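Dear Mr. Grewal,

Please find my report on the community cooking classes in Tellard, for the period until the end of July. I write it a little longer than the last one, as you asked for more detail on attendance and on the money for the second kitchen.

## Classes and attendance

We planned two evening groups and we now run three. The third group began in the spring, when the waiting list for the Thursday class became too long. Hường Thái took it over and has adapted the course plan for people who read little English. She uses short recipe cards with one step on each line. Her cards are now used in all three groups, and I have asked her to prepare the autumn ones also.

In total 80 people have finished the six-week course since the start of the grant. This is the number we promised for the whole year, so we are ahead of the plan. The weak point is still the young men living alone. They register, come to the first evening, and many do not return. Pilar Echeverría has spoken by phone with those who stopped. Most of them named their working hours, and a few said the dishes took too long for a weekday. We have therefore moved two slow dishes out of the course and put in a bean stew and a rice dish with egg.

## Food costs

Prices for oil and vegetables went up, and we spent more than planned on both. The Giáp grocery store gives us a lower price on rice and noodles, which covers a part of the difference. I do not ask for additional money at this moment. I would only like your permission to move the unused travel budget to food – the form is attached.

## Second kitchen at Drandia

The contract for the room is signed. The electrical work took longer than the owner had told us, and the first class there will be in the fall. Reto Rüegg has checked the ventilation and finds it sufficient for a group of our size. We decided for a glass cooktop, mainly for easy cleaning between two groups on the same evening. Shallow pans will be bought for frying, and deeper pots will be moved from Tellard when the old set there is replaced.
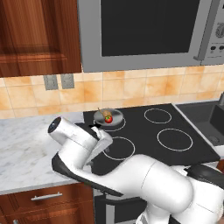

## Next steps

- Open registration for Drandia, with posters in three languages
- Find one more teacher for the early evening, so that people with night shifts can come
- Send you the final food accounts, checked by Pichit Sitthichai
- Repeat the phone calls to participants who stop before the third week

If you wish to visit a class, Thursday is the best evening, and dinner is served at the end.

With kind regards from the whole team in Tellard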